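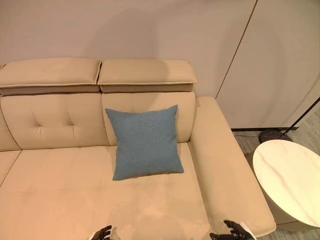
Tidy enough? A sceptic's hour with Fikska

Leandro Carrasco sold vacuum cleaners and then dishwashers before he sold robots, and he is quick to bring it up. "People laughed at those as well," he tells me. I hadn't laughed. I had asked what a household would be paying for.

The answer is Fikska, a home tidying service from a small firm called Punus. You rent a two-handed robot by the month and it goes round the living room after you, picking things up and straightening the sofa. The rental is 400 a month, with a deposit of 1010 that comes back if the machine does. Buying one outright isn't on offer. Carrasco says customers wouldn't want to. "It'd be out of date in a year. Let us have that headache."

We talk beside a beige sofa with one blue cushion on it, and it's the cushion he wants to talk about. A cushion, he says, is a harder job than a cup. "A cup is always the same shape. You lean on a cushion for five minutes and it's a different object." The hands have jointed fingers, and he makes a good deal of this.

I ask how often it gets the cushion right. He says the firm has logged 3398 cushion jobs in its own test rooms and is "very happy" with them. How many went well? He would have to check. Were any of those rooms lived in by somebody with children, or a dog? Some had been "set up to look that way". I write that down and he watches me do it.

To be fair to him, he doesn't dodge everything. Loose cables worry him, and so do lamps on thin poles. "If you've got a lead across the floor, we ask you to move it." Small tables next to an armrest are a nuisance too, and the visiting fitter may suggest shifting yours. So the robot tidies the room once you've tidied it for the robot? "That's a bit harsh," he says. "You do it once. After that you leave it."

I'm less sure. My own side table has been in four places since Christmas.

Then there is speed. Carrasco won't give me a time for a whole room – it depends on the room – but he does say that most people run it while they're out. That leads to the question of what it sees and where the pictures go. They are stored by a partner company, Lumbantobing, and kept "for as long as they're useful". The contract, which I read on the train home, puts no number on that.

He mentions a cheaper rival, Puter, before I do. "One arm. Fine for socks." Has he tried it? "I've seen the videos."

Punus has nearly 564 homes on its waiting list, by his count, and the first deliveries are due before the end of January. I ask whether he'll have one himself. He already does, he says, though his wife switches it off when her mother comes round.

Would he pay the full 400 for it? "I get the staff rate," says Carrasco, and he won't tell me what that is.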